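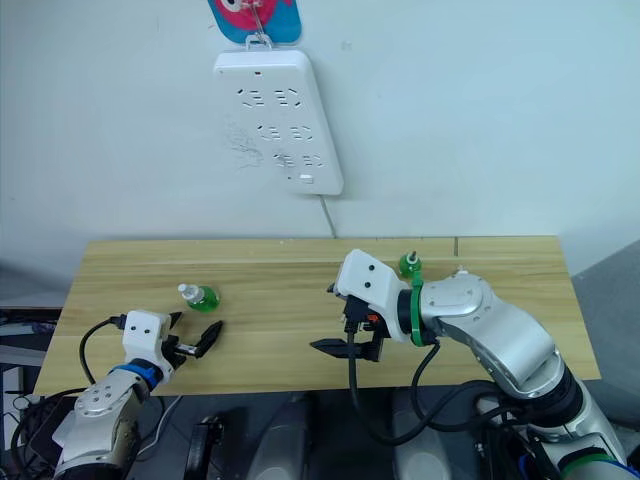 Notebook home | Entries | Benches | Stock list | Search

2021-09-18

Dye pots, third round of marigold on wool. I meant to write this up last night while it was fresh, but the kettle had other ideas and so did my back, so forgive the order of things.

I weighed out 300 g of dried heads from the bag Lihua Han brought over from Zokorcombe in June. They have kept beautifully in the paper sack, still that lovely hay and pepper smell when you open it, and I do think the paper is better for them than the jars we used last year. Simmered low, lid on, then left to sit with the heat off while I wound the skeins. The wool weighed in at 333 g dry, a bit more than I had planned for, but I had already tied the ties and couldn't face taking one out again.

Alum as before. Five skeins went in together and I kept them moving for the first while – more than last time, when we got those pale bands near the knots and I sulked over it for days. No bands at all this time! The color is a good warm gold, a touch browner than the June batch when you lay them side by side by the door. I suspect the water. Langat had the pipes worked on over the summer and the tap has tasted different ever since, so next round I'll do one pot with rainwater from the barrel and one from the tap and see if I'm imagining things.

Two skeins then had a short dip in the iron pot and came out a soft mossy green that I like very much. Lihua thinks it is too dull for the shawl pattern and she may be right, but I'm keeping them for myself in that case.

Evenings in the dye room have been buggy with the windows open for the steam. The plug-in does help, though it wants a good wipe. 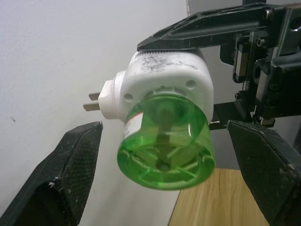
Mosquito plug-in with the green liquid bottle. Grime on the top of the housing.

Other bits before I forget. The Ondix scale is drifting again when it has been on a long time, so please zero it before every weighing and write down the tare. The Flutex soap is nearly gone and I would like to finish this set with the same one, as the other brand left the wool squeaky. Skeins are hanging on the back rail, tagged 5 and 7 for the two iron ones – please don't move them into the sun, I want to cut the lightfast samples first. Exhaust bath is in the lidded bucket under the sink, and there's plenty of color left in it if anyone has silk scraps to throw in.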